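3.2 Objects and table layout

The objects used in the naming and placing tasks were chosen from a larger pool of household and play items held by the group. Following the earlier work of Noh and Asante on everyday containment terms, we required that each item be small enough to be held in one hand by a child of four, that it have a common name in all of the languages studied, and that its colour be easy to tell from that of the table. Items with printed lettering were left out at the first round of selection.

The basic set consists of a yellow block, a toy strawberry and a stainless steel bowl. The block carries no markings and can be described by colour, by shape or by both. The strawberry has a green leafy cap, so that it has a clear top and bottom, and speakers may refer to the way it is facing. The bowl is the only container in the set. It was preferred to the deep plastic beaker used in the pilot because its wide rim leaves the contents open to view. The starting arrangement, referred to below as the "apart" layout, keeps all three items on the bare tabletop.

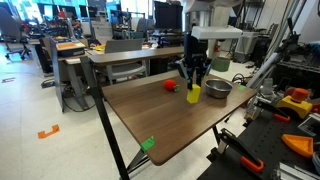 Figure 1. The "apart" layout: strawberry, yellow block and steel bowl on the wood-grain table.

Descriptions of the "apart" layout were collected first, in October, from 87 adult speakers. Each speaker was shown a picture on a screen and asked to say where the block was. No time limit was set. Answers were written down by Lina Kassab and checked against the sound recordings by Ruxandra Lazăr, who also marked hesitations and self-corrections. Where the two readings differed, the recording was played again to Roxana Anghel and her reading was kept.

In the "contained" layout the yellow item is inside the bowl and the fruit remains on the tabletop. The contrast of interest is between terms of nearness ("by", "next to", "between") and terms of containment ("in", "inside"). Because the bowl is shallow, a small number of speakers were expected to use "on" in place of "in", as had been reported for plates and trays in the Mocanu word lists. Such answers were coded separately and were not treated as errors.
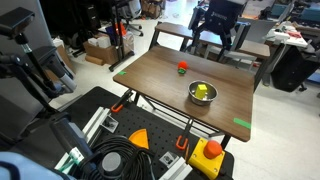
Figure 2. The "contained" layout, with the yellow cube in the bowl and the toy fruit further back on the table.

The two layouts together gave 412 usable answers. Answers that named only the table, without mention of any other item, were kept in the count but left out of the comparison in Section 4. Words for the fruit varied more than had been foreseen, and both "strawberry" and "tomato" were accepted, as was the plain word "fruit". The full coding sheet is given in Appendix 2.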